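The Gerkdale Shawl 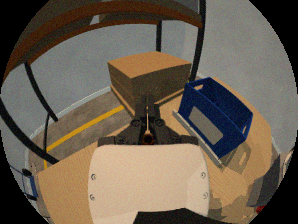
The gripper, fingers nearly closed.

The Gerkdale Guild of Hand Knitters required that every piece submitted for its register be accompanied by the written pattern, the yarn label, and a signed statement of the hours worked. Bimla Kashyap had supplied the first two. The third line on the form she had left blank, and the form had accordingly been returned to her in February with a request for completion.

She wrote back the same evening. The shawl, she explained, had been begun by her mother, who had reached row 203 and kept no record of her time. Bimla had found it in a pillowcase, still on the needles, with a slip of paper marking the place in the chart. She had worked the remaining rows herself. The full chart ran to 224.

The Registrar placed the matter before the Standards Panel. The Panel noted that the rules spoke of "the maker" in the singular, and that no provision existed for a piece with two. It noted further that the yarn, a gray fingering weight from the Rurkico mill, had been discontinued, and that the final rows had been worked in a Hustico wool of the nearest shade. A member asked whether the join could be seen. The shawl was unfolded on the table and examined on both sides.

It could be seen. It lay in the border, a little past the last repeat of the leaf motif, where the gray became slightly warmer and the stitches slightly tighter. The member who had asked the question put on her glasses and followed it with one finger to the corner. She then observed that the earlier knitter had made an error in row 3, a yarn over in place of a plain stitch, and that the later knitter had made the same error in the matching row of the far border. The Panel consulted the chart. The second error was not in it.

A letter was sent asking Miss Kashyap to confirm whether this had been intended. Her reply was brief. "It was," she wrote. "The two ends should agree."

The Panel resolved that the piece be entered under the name Miranda, which was the name written on the slip of paper, and that both makers be listed - the mother first. On the question of hours, the Registrar was directed to amend the form. She ruled a line through the printed words, initialed the change, and wrote in the margin: not known.

The shawl was returned to Gerkdale by registered mail, folded in tissue, with the pillowcase.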